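第四章　开放日现场演示：布置与操作

写在前面

这一章是我补进手册里的。前三章讲的是机械臂本身的安装、接线和软件，写得都很规矩，我就不重复了。可每到四月开放日，总有人拿着前三章跑来问我：“机器我会开，可是我旁边站着一圈人，我该先干什么？”所以我把自己这几年在 Prelby 展厅带演示的做法一条一条写下来，口气随便了点，大家凑合看。

我带的这套叫 Clindel 演示台，一条臂，一个夹爪，腕部装一个小相机，旁边一台大屏幕给观众看相机画面。你们手里的配置如果不一样，比如没有大屏幕，跳过 4.4 就行。

还有一句：本章的每一步都默认你已经做完第二章的急停测试。没做的，先翻回去做，我等你。

4.1 场地布置

我习惯开门前两个小时到场。听着很早对吧？可是你总会发现插座在错的那面墙上，或者展板把通道挡了一半。

1. 先找地方放底座。地面要平，别选有地毯接缝的位置。底座四个脚都调好之后，用手掌按住台面四角轮流压一压，哪个角晃就调哪个脚。

2. 拉围栏。我们用的是带伸缩带的立柱，离机械臂完全伸直时的指尖还要留出 600 毫米以上。这个距离请用卷尺量，不要用眼睛估。我第一年就是用眼睛估的，结果 Dagmar Kadlec 拿着卷尺过来一量，一句话没说，直接把立柱往外搬了。

3. 急停按钮放在你站着就能够到的地方。不要放在桌子后面，不要放在屏幕底下，也不要放在你打算摆宣传册的那一角。宣传册会盖住它的，一定会。

4. 电源线和网线走同一侧，贴好地面线槽。观众从另一侧进出。

5. 把备件箱拿过来，检查里面有没有备用指尖软垫、内六角扳手、一块干净的擦镜布和一卷胶带。擦镜布请单独装袋，跟扳手放一起的擦镜布就别再往镜头上碰了。

注意：有小朋友的场次，围栏中间再加一条低的带子。只有一条高带子的话，个子小的孩子直接就从下面走过去了，根本不用弯腰。

4.2 通电与自检

1. 合上总开关，等控制柜的指示灯停止闪烁。这段时间别急着按别的，我知道你后面可能已经有人在看了，让他们看。

2. 松开急停，按复位。如果复位后仍然报警，先检查围栏联锁的插头，十回里有好几回是搬东西的时候把它碰松了。

3. 在示教器上选“低速”，把整条臂走一遍回零。走的时候你人站在围栏外面，眼睛看着臂，不要看示教器。

4. 空夹一次，开、合、再开。听声音。正常的声音是干脆的一下，如果听到拖着的摩擦声，把指尖拆下来看看软垫有没有装歪。

5. 把示教器上的速度上限设好。开放日我从来不开到 100%，哪怕观众起哄。慢一点的动作大家反而看得懂，还能拍得清楚。

小心：自检期间，任何人不得越过围栏，包括你的同事，包括送咖啡的同事。

4.3 演示前的试走

这一步很多人想省。我劝你别省，因为你昨天示教的点位，是昨天那张桌子的点位。桌子被挪过一点点，夹爪就会下到别的地方去。

1. 把腕部相机的画面调出来，先让臂停在“观察位”。

2. 用低速走到第一个抓取点的上方，停住。看看夹爪和物件之间的左右偏差，用点动修正，然后保存。

3. 换到下一个点，重复。我们的演示程序里一共有 8 个点位，请逐个走完，不要只走头尾两个就觉得中间肯定没问题。

4. 全部修完之后，用低速连续跑一遍完整流程，手放在急停上。

5. 再跑一遍，这次用演示速度，手还是放在急停上。

修点位的时候有个小窍门，是 Kamil Pešek 教我的：每次只修一个方向。先左右，存；再前后，存；最后上下，存。三个方向一起调，调着调着自己就糊涂了，最后还得从观察位重来。我试过不听他的，后来乖乖照做了。

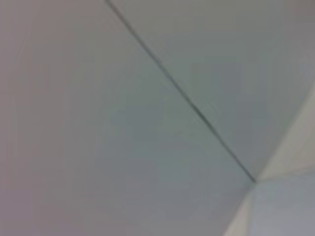 点位都存好以后，把程序另存一份，名字后面加上场次，比如“四月上午场”。下午如果有人碰了桌子，你还可以拿上午这份对照，看看到底偏在哪儿。千万别在原来的文件上一遍一遍地覆盖，覆盖到最后谁都说不清哪个是好的。

然后喝口水，去趟洗手间。我是认真写在这里的，开门以后你就走不开了。

4.4 大屏幕与相机画面

观众特别喜欢看腕部相机的画面，比看机械臂本身还来劲，尤其是孩子。所以这块屏幕值得花点心思。

1. 屏幕放在观众的斜前方，让他们一抬头既能看见臂又能看见画面。放在正后方的话，大家会不停地转头，然后撞到一起。

2. 打开画面前，用擦镜布轻轻擦一下镜头。只用干布。

3. 检查曝光。展厅上午和下午的光线差很多，Prelby 那边西侧的大窗到下午三点以后特别亮，自动曝光会跟着来回跳。嫌烦的话可以锁定曝光，只是记得换场的时候重新设一次。

4. 离物体太近或者太远，画面都会发虚，这种相机是固定焦距的，拧不了。有观众问起来，照直讲就好，顺便可以聊聊为什么在这么小的位置上装不下更大的镜头，大家挺爱听的。

5. 屏幕上不要同时开一堆窗口。一个相机画面，一个程序步骤提示，够了。关节角度曲线那种东西，留给真想问的人单独看。

提示：把电脑的通知全部关掉。我有一次正讲到高兴，屏幕右下角弹出来一条午饭点单的群消息，后面十分钟大家就只关心我点的什么了（是牛肉面）。

4.5 正式演示

一场我控制在二十分钟以内，讲解和动作穿插着来。下面是我的顺序，你可以改，但第一步和最后一步请保留。

1. 先讲安全。指给大家看围栏，指给大家看急停，告诉大家在演示过程中请不要伸手。说话的时候臂是停着的。

2. 介绍它要干什么。我一般说：“它等一下会把桌上的东西拿起来，放到另一边。”就这么一句，别从坐标系讲起。

3. 喊一声“开始动作”，再按启动。每次都喊，哪怕面前只有两个人。

4. 第一遍不说话，让大家安静地看完。我知道冷场很难受，忍一下。

5. 第二遍边走边讲，走到一个点就讲一个点。可以按暂停，让大家看清夹爪停在哪里，再继续。

6. 留时间提问。常见的问题我放在 4.7 里了。

7. 讲完后让臂回到零位，按下暂停，再请观众散开。顺序不能反，人一动起来就容易有人往围栏边上挤。

小心：夹爪没夹住东西是正常会发生的事。物件掉了以后，先按暂停，确认臂完全停住，再按规定打开围栏联锁进去捡。不要图快从围栏上面伸手去够。我看见过同行这么干，看得我一身汗。

4.6 让观众亲手试一试

如果人手够，可以开放“点动体验”。两个人起步：一个带观众操作示教器，一个专门守急停。守急停的人不讲解、不聊天、不帮忙拍照。

1. 在示教器上切换到体验模式，这个模式只开放三个平移方向，姿态锁死。

2. 进入前确认软限位已经打开。体验模式的软限位比桌面高出一截，怎么按也碰不到桌子。

3. 请观众一手握住示教器，另一只手按使能键。跟他们说，松手就停，用力捏死也会停，轻轻按着才会走。大多数人第一次都捏得太用力，然后一脸无辜地看着你，说它坏了。

4. 给一个小任务，比如把夹爪移到杯子正上方。有目标的体验比随便按按好玩多了！

5. 每人限时，排队的人多就缩短一点。

6. 换人的时候，由工作人员接回示教器，再递给下一位。不要让观众之间互相传。

从 Rerkthorpe 来的那批学生，去年在这个环节玩得最疯，后来还自己记起分来，看谁停得最准。我干脆在桌上贴了个十字胶带给他们当靶子，现在这个靶子成了保留节目。胶带请选好撕的那种，别问我怎么知道的。

4.7 观众常问的问题，我一般怎么答

问它有多聪明的：我会说这个演示走的是事先教好的点位，相机在这套程序里只给大家看，不参与判断。照实说，不吹。有人会有点失望，不过接着聊下去，往往聊得更好。

问会不会伤到人的：会，所以才有围栏和急停。别用“放心，绝对安全”这种话糊弄过去。

问夹爪能不能夹鸡蛋的：每场必有。我们的指尖软垫可以夹软一点的东西，夹力也能调，但是请不要在现场临时拿鸡蛋来试。想演示鸡蛋，提前练好，铺好垫子，再准备一块抹布。

问夹爪是哪里来的：这套台子上用的是 Perić 的夹爪，资料在附录里，指给他们看就行，价格让他们自己去问厂家。

问你自己的工作会不会被它抢走的：我说它还不会搬围栏。通常大家笑一笑就过去了，真想深聊的，等散场后坐下来慢慢聊。

4.8 演示中出了状况

臂突然停了，示教器没报警：看看使能是不是松了，再看看是不是有人靠在围栏上把联锁碰开了。

画面黑了，臂还在走：先按暂停。相机断线不影响走点位，但观众会以为出了大事。重新插一下屏幕那头的线，多半就好了。如果不行，关掉屏幕继续演示，中场再修，不要当着一圈人趴在地上理线。

夹爪不合：查气源或电源接头，视你的型号而定，见第三章。

点位忽然整体偏了：桌子被人碰过。停下来，回观察位，按 4.3 重新修。这时候千万别边演边修。

你自己忘词了：让它再走一遍，大家看机器，你想词。屡试不爽。

4.9 收场

1. 等最后一位观众离开围栏区，再让臂回到收纳位。

2. 按下急停，关总开关，拔插头，按这个顺序来。

3. 拆下指尖软垫，看看有没有裂口，有就换掉，别放回备件箱里跟好的混在一起。

4. 镜头盖好保护盖。

5. 把当天修改过的程序拷出来，存到共享盘的演示文件夹里，写两句备注：哪个点改了，为什么改。哪怕只写“桌子歪了”，也比空着强。

6. 围栏立柱最后收。臂还通着电的时候，围栏一根都不许动。

7. 在登记本上签字，写下今天出过的状况。Dagmar 每次都会看，字写得清楚一点。

搬运时的固定方式和包装箱尺寸，见第五章。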